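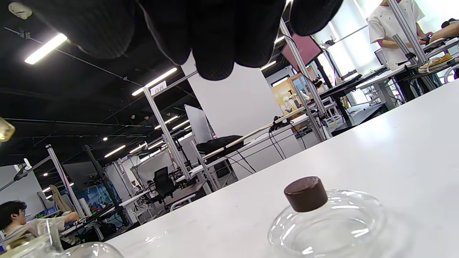 4. Recording a demonstration (Ploto tabletop method)

4.1 Put on both gloves and strap a module to each wrist.

4.2 Hold one controller in each hand over the white table.

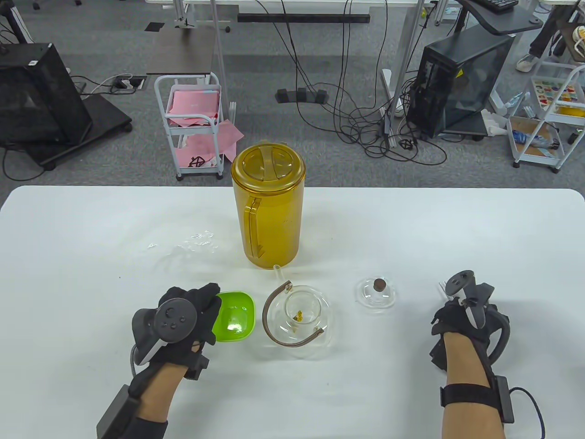

Fig. 4-2. Controllers held either side of the pitcher and teapot.

4.3 Start the recording and move at normal speed. Each take may last up to 21 seconds.

Caution: keep the forearm cable clear of glass items.

Note: close views are often blurred - keep them. The Tranwood set has 823 takes, 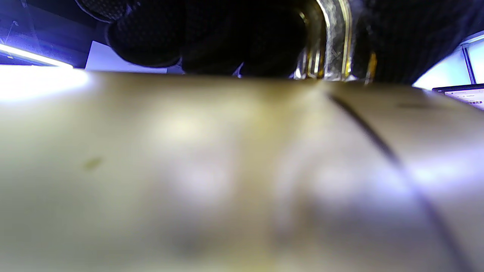
and blurred ones count towards that total. Send faulty takes to Annag Lindsay by Monday.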